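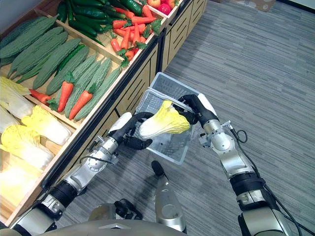 Re: Two-arm handoffs by remote control, or just use one arm?

kowalchuk_fan
So we're teaching the grocery task on the Darneck rig, the one where the robot picks something off the produce display and puts it in the shopping basket. I've been driving both arms for the cabbages, one gripper on the white end and one on the leafy end, then down into the basket together. I love how it looks, but wow is it slow! I've got 471 demos saved and I'm wondering if I should redo them all with one arm.

pita_bread_bot
One arm. Every time. Two arms means twice as many ways for your hands to disagree, and the policy learns your wobble. We did 23 one-arm demos on carrots and it was already picking okay.

slowhands
Carrots aren't cabbages though?? A Napa is long and heavy at one end. Hold it by the leaves only and it droops, and then you're steering a pendulum. I'd keep both arms for those and go single for cucumbers and bitter melons.

kowalchuk_fan
The droop is exactly what got me using two in the first place. Do you let go with both at once or one at a time?

slowhands
Leafy side first, wait a beat, then the stem side. Pick an order and stick to it. I mixed mine for a whole afternoon (14 episodes, all tossed) and the replay just hovered there like it couldn't make up its mind.

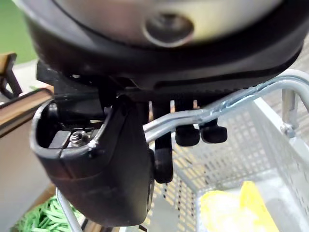
And watch your wrist view when you get in close, especially around wire basket handles. From the head camera you think you've got plenty of room, then you look at the wrist feed and the handle is right by the fingers. I do the last bit of every approach on that feed alone now.

pita_bread_bot
Disagree on that last part, I get seasick driving from the wrist. Head view plus going slow works fine for me on the Rosov controllers.

kowalchuk_fan
OK, keeping both arms for cabbage, leafy end lets go first. I'll try the wrist feed tomorrow and see if my stomach can take it.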